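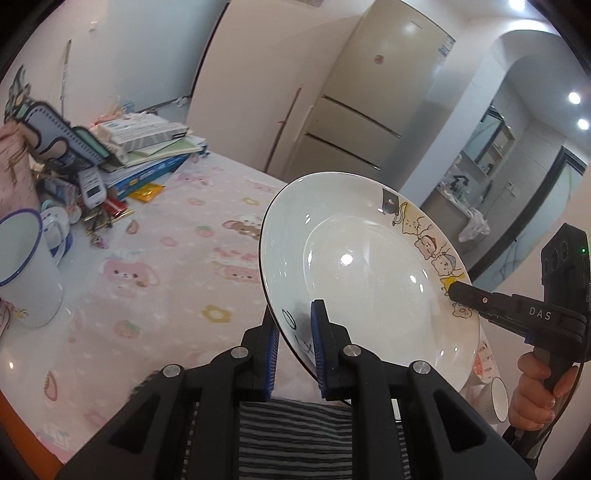
Passing the cat plate from one gripper to the other, dish session.

Search this site Search Enter keywords

Teaching Zuvar to Handle Dishes: Our Term Project

I should say up front that our project changed a lot between the proposal and this report, and I'm going to write it up in the order things happened to us, mess included, since Mirta Daza (our instructor) told the whole class she'd take a messy true report over a clean one. So here goes!

The proposal said we would train a model to clear a table. Plates, bowls, cups, the works. Mared Parri and I wrote that in an afternoon and were very pleased with ourselves. Zuvar is the learning program the Illescombe robotics course uses, and it learns from recordings of people doing a task. You feed it a pile of examples and it tries to work out what the hand should do next given what the cameras are seeing. The arms it eventually runs on are a pair of Mostus arms over in the Orellana building, and there's a sign-up sheet for those that fills up faster than any concert I've ever tried to get into. The nice part is that you don't need the arms to make examples. You use the hand-held grippers, which have the same kind of fingers and pads, and you take them wherever the dishes are.

We figured we'd do our recording at home. A lab bench is one color and one height and always lit the same way, and Zuvar gets spoiled by it. The group from last year had a model that did great on the bench and then fell apart when somebody put a placemat down. We wanted busy. We wanted patterns on everything, stuff in the background, ceiling lights that bounce off the glaze. Bears and bunnies and strawberries all over the cloth? Great, bring it on.

What we counted as one example

This took longer to settle than anything else and I really wish we'd done it before the first session. An example for us is one complete handling of one dish: reach, grip, lift, pass it to the other gripper (if it's a passing task), set it down, let go, back off. If you stop to scratch your nose in the middle, that's a bad one. If you grip twice, it's still good, but it gets a tag, and Mared and I argued about that tag for most of a week. She thought regrips should be thrown out. I thought they were the most useful thing we had, because a robot is going to miss sometimes too and it needs to have seen somebody recover. We ended up keeping them in a separate folder and training with and without. More on that further down.

We also had to decide where an example starts. I was hitting record, walking the grippers over, fussing with my grip on the handle and then starting. All of that goes into the file! So the first batch has these long stretches of me wandering up to the dishes, and Zuvar very faithfully learned to hover. We trimmed what we could and redid the rest. After that we started every recording with the jaws open and already close to the dish.

The plates

Plates were our first dish and I thought they'd be easy. They're flat, they're big, you can't miss. But a plate pinched at the rim wants to swing, and when you hold it up on its edge the whole weight is hanging off a pretty small patch of pad. You learn to go a bit deeper over the rim than feels natural, with one pad on the outside and the other on the inside face. Then the second gripper comes in for the handoff and you have to hold both still for a beat before the first one lets go. My wrists had opinions about this by the end of the first day.

The glare was the other thing. A glossy white plate tilted toward a ceiling light gets a bright spot in it, and that spot slides around as you turn the plate. We were worried about it and nearly switched to matte dishes. Mirta said to leave it in, on the grounds that people's dishes are shiny and the arm will have to cope, and I'm glad we did. What we did change was how we tilted. For a while I was turning every plate the same direction out of habit, so all the examples had the shine sliding the same way. Mared noticed it when she was watching my files back to back. After that we took turns on the grippers and made a point of tilting differently from one example to the next.

By the end of the plate sessions we had our routine down to a short list taped on the wall:

- wipe the camera lenses and the pads
- jaws open, near the dish, then record
- one dish, one handling, stop
- say out loud whether it was clean, a regrip, or a dud
- move something on the table before the next one

That last item is my favorite and the easiest to forget. When you're tired you just put the dish right back where it was and go again, and then you've got a whole string of examples that are really the same example.

The bowls

Bowls were where it got interesting. We wanted Zuvar to take the top one off a stack and leave the rest alone, which sounds simple until you look at where the fingers go. Too low and you've got two bowls. Too high and you're pinching nothing but the lip, and it slips.
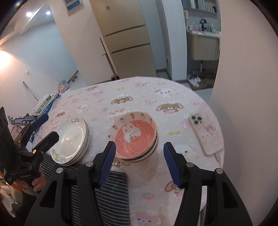 So the approach matters more than the grip. What worked for us was coming in level and slow with the jaws well open, pausing in front of the stack, and only then picking a height. I know a pause sounds like wasted tape, but the pause is where the camera gets a steady look at the gap between one rim and the next, and the examples with a pause in them gave us a noticeably calmer model. The ones where I swooped in gave us a swooping model. It copies everything!

The patterns mattered here too. With a plain stack, the rim is the only line in view and Zuvar latches onto it nicely. With strawberries on the bowl and strawberries on the cloth as well, the early version would sometimes drift off toward a bit of printed cloth as if it were a dish. Mared's fix was to collect a bunch of examples with the stack moved around on the same cloth, near the edge, near the plates, in the middle, so that the cloth pattern behind the dish kept changing and the dish didn't. It took a whole extra session and it helped more than any setting we fiddled with.

We didn't tidy the table between examples either. Towels, phones, cables, whatever was on there stayed or got shoved over. I was a little embarrassed handing in recordings with somebody's broom in the background, but that kind of clutter is what we'd gone home to get.

How it did on the arms

We got 2 slots on the Mostus arms, both in February, and the first one was pretty much eaten up by a calibration problem that wasn't ours. In the second slot we ran 18 tries at lifting the top bowl off a stack. The model trained without the regrip folder managed nine of them. Then we loaded the one trained with the regrips, same stack, same cloth, and it managed 10.

I would love to tell you that proves I was right about the regrips. Mared has asked me to write down that one more bowl is one bowl, and Mirta circled it on our draft, so okay, it's written down. What I can say is that the two models failed in different ways. Without regrips, when it slipped off the rim it just kept lifting, holding air, very confident. With regrips it would back off and have another go, and a couple of times it got stuck doing that over and over until we stopped it. I'd still keep the folder. I'd just record more of them, and I'd want them to end sooner.

We never got to the handoff on the real arms. The plate recordings are done and sorted, and the next group is welcome to them, but two arms moving at once needs somebody from staff standing there and we ran out of slots. That's my biggest regret about the term.

If you're taking this over

Sort your files the same night. We skipped that once and spent a miserable evening trying to remember which duds were duds. Swap who's holding the grippers, and watch each other's recordings instead of your own, you'll spot habits in five minutes that the other person can't see at all. Do cups early. We left them for last and then had no time, and a handle is a completely different problem from a rim.

The trimmed files, the tag list and Mared's notes on the bowl sessions are in the Zuvar folder on the course drive. Ask Mirta for access, and if the folder names make no sense, that's my doing, so write to me and I'll translate.

Last updated: Dec 29, 2018

Contact the course office | Copyright Illescombe Robotics Course | Back to top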